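We use cookies to improve your visit. Accept / Manage settings

Westura Clothing Exchange - Frequently Asked Questions

Who may use the Exchange?
Any household in Killodthorpe may register. Membership is free and is renewed each October. 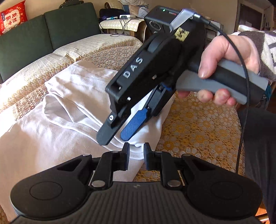 KILLODTHORPE, August 26, 2020

How many items may I bring?
Each household may bring up to 200 items a year. Larger donations should be arranged in advance with Orathai Siriwan.

What condition must clothing be in?
Items must be washed, dry and free from holes. Small marks are accepted on children's wear. We do not take underwear, helmets or school blazers.

Do you accept printed or character clothing?
Yes. Printed tops are placed with plain ones and carry the same points.
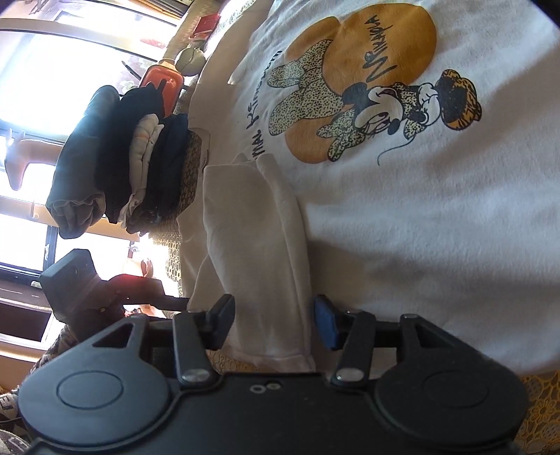

Sweatshirt with Minnie and Mickey Mouse print.

How are points worked out?
Coats earn more points than other garments - the full table is kept at the desk. Points lapse after 12 months and cannot be exchanged for cash.

May I return an item?
Returns are accepted within 14 days if the tag is still attached.

Whom should I contact about a lost card?
Please write to Ketsara Sitthichai at the Thaweesak Road desk.

© Westura Clothing Exchange | Contact us | Back to top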